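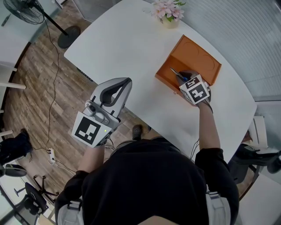 The orange box and the blue scissors, Sunday.

February 16, 2020. Sorted the small things today. The orange wooden box is for scissors and nothing else, because I lost the last pair in September and found them behind the fridge in Trasness. The lid stays back by itself if the hinge isn't forced. Wiped the white table twice and there are still smudges on it. Left the pink flowers at the far end, they don't need water and they aren't in the way. Must tape down the fan cable, it runs right across the floor to the power strip. Bought 2 rolls of tape for that at Vainio and left them on the bus. Soup for tea.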